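Search this site Enter keywords Go
Library > Working papers > Storage in small rented homes > Section 3

3. Storage on the bench and the table

Households in the Skondach flats were asked where everyday things were put down, and for how long. Most had one work surface that served for cooking, mail and mending. Marlene Zacharias had described the same pattern in the older Skasta units — the surface was cleared for meals and filled again by evening.
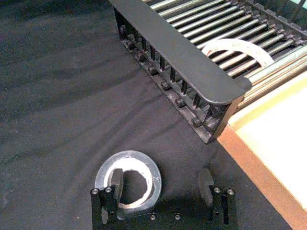

Page last changed: November

Racks were the item tenants were least willing to give up. In the Herrera building, several had moved theirs off the bench and onto a table covered with dark cloth, mainly to keep noise down for the neighbours. Cloth showed lint quickly, and tenants who cared about this washed it on Monday with the towels.

Open boxes were treated differently. A box was kept while it was useful and then flattened for recycling, although many stayed in use for months. Tenants favoured shallow ones, as things at the bottom could be reached without unpacking.
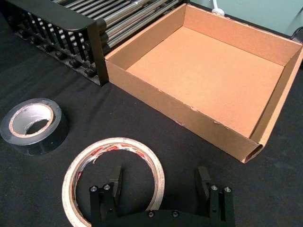 Figure 2. Open cardboard box and two rolls of tape on a cloth-covered table.

Tape, string and scissors had no fixed home in most flats. Tenants at Skaveck kept them in a kitchen drawer if there was one to spare — otherwise they stayed wherever they were last used.
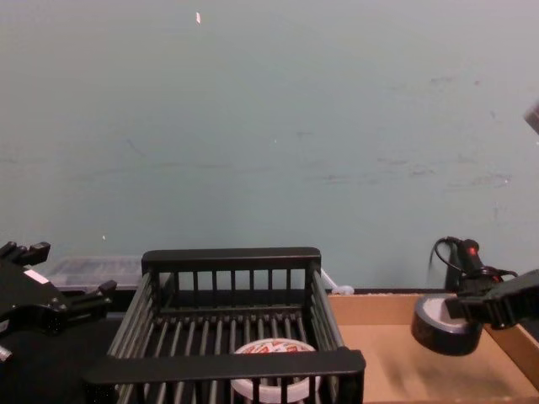
Wall shelves would have freed some of this space, but the leases did not allow drilling. Adhesive hooks were permitted and were not well liked, as they marked the paint. We return to lease conditions in Section 6.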